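Table setters wanted: paid sessions, Nillow studio

Posted 1 Aug 2022

We are looking for people to put small things on a small table, take them off again, and put them back somewhere slightly different. If that sounds like a dull way to spend a day, you have understood the job. I would sooner you knew now than worked it out by lunchtime.

The project is called Drodia. It is run by Aranari, and it wants to find out how people arrange the surfaces they live with: side tables, shelves, the bit of the desk by the lamp. There are plenty of books on this already, full of rules about odd numbers and leaving space to breathe. I don't believe most of them. I have watched enough people shove a picture frame along a table until it looks right, then move it again ten minutes later, to doubt that there is a rule at all. Drodia may prove me wrong. You would be helping either way, and you don't need a view on it.

What you would be doing

You stand or sit at a round wooden table. You get a few ordinary objects: a paper cup, a square dish, a framed print, that sort of thing. You are given a short card telling you the purpose of the table (a waiting room, a guest bedroom, a shop counter) and you set it out. Then you clear it and start again with the next card. A session has 17 cards. People tend to enjoy the first few and get short-tempered towards the end, and we would like to see both.

The print most people get first says LOVE OF NATURE and has a grey leaf on it. I didn't choose it. You may put it wherever you think it belongs, though it does have to stay on the table.

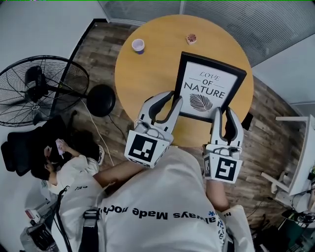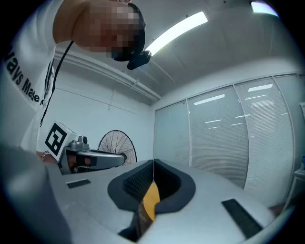
Who should apply

Anyone over 18 who can stand for an hour at a stretch and lift a picture frame. Breaks are paid.

We don't want a portfolio. Stylists and window dressers are welcome, but please don't apply expecting to be the expert in the room. In April we had several people with design training and they argued with the cards. The cards may well deserve it, but write your complaint on the back and carry on.

You should be:
- able to follow a written instruction without improving it
- comfortable with someone else in the room while you work
- willing to do a thing again when asked, even if you were happy with it
- on time

Please don't apply if you only want a single morning. We need each person for at least two full sessions, and we have been let down on this before.

Pay and hours

215 per full session, paid within the month. Travel is not covered, and I know that's a sore point. I have raised it and been told the money isn't there, so please work out your fare before you sign up. The whole project needs 82 sessions, spread over weekdays only. Nobody will be offered more than six of them.

You may see a figure of 2,375 on an older version of this advert. That was the number of table layouts collected in the first round, and somebody managed to print it next to the word "pay". We have had the emails.

The room

White walls, plank floor, a ribbed glass partition, and a big floor fan. It is a working room with cables and equipment in it, so wear flat shoes and look where you put your feet. The nearest decent coffee is at Cárdenas, two doors along, and they open before we do.

What you won't get

A certificate, a reference or a credit. Aranari has talked about publishing a booklet at the end. I would not plan anything around the booklet.

How to apply

Send a short note to Sreekumar Gounder at the Nillow front desk, by post or by hand. Say which weekdays you can manage, whether you have done paid sessions like these before, and where in your own home you keep the thing you most often have to move out of the way. One paragraph is plenty. We reply to everyone, usually within a week, and we don't keep a waiting list.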